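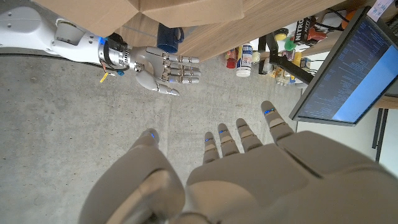
Olesia Holovko wrote back to the talk notice that open shelves keep people tidy, because everyone can see the mess and somebody will feel bad enough to fix it.

Read that out slowly. Ask who agrees. Expect most hands, it's a popular idea and I used to repeat it myself.

Then: who feels bad, exactly? I have worked next to open shelves for eleven years. After a week I stop seeing them. A closed cupboard at least gets a surprised look when the door opens.

Go to the shelf on screen. Cardboard box up on the wood, blue mug hanging just under the edge, small bottles and containers crowded together on the lower part. Stay on the bottles. Anyone could see those from across a room. Has that made them easier to use? I can't tell from here what's in most of them. Point at the NITRO sign too. It's the one thing I can read from my seat, and it doesn't help me find anything.

(If somebody says the mug is fine where it is — agree. A hook is a place. Mugs on hooks is the one piece of shelf advice I'd defend.)

Next part, the Duseo method. Keep it fair. The claim is that if you sort by how often you reach for a thing, the shelf stays sorted. They asked 43 people after a month and most were pleased. Pleased after a month is no test. Everybody is pleased after a month. I'd want to hear from them the next May, when the people who did the sorting have moved desks and the new ones are putting glue wherever there's a gap.

Aivar Navickas tried it and will probably be in the second row. Ask him whether the labels are still on. Don't push if he looks unhappy.

Money slide. A set of Zullness bins for one wall costs 200 dollars. Bins look good the day they go up. What I've seen since: a bin marked TAPE with batteries in it, and tape in a box on top of the bin. Pause here, people laugh at this one and then miss the next line.

Next line: a cardboard box on a high shelf is a decision someone put off. I have three at home, so go easy on the tone.

What I'd try, and I don't promise much:
Take everything off one shelf on a Saturday, only one.
Throw out what has dried up.
Put back what you can name without picking it up.
Leave the rest on the table until somebody asks for it.

Leave 8 minutes for questions. Svitlana Symonenko will want to know about drawers. I haven't got a good answer on drawers, say so and move on to the next hand.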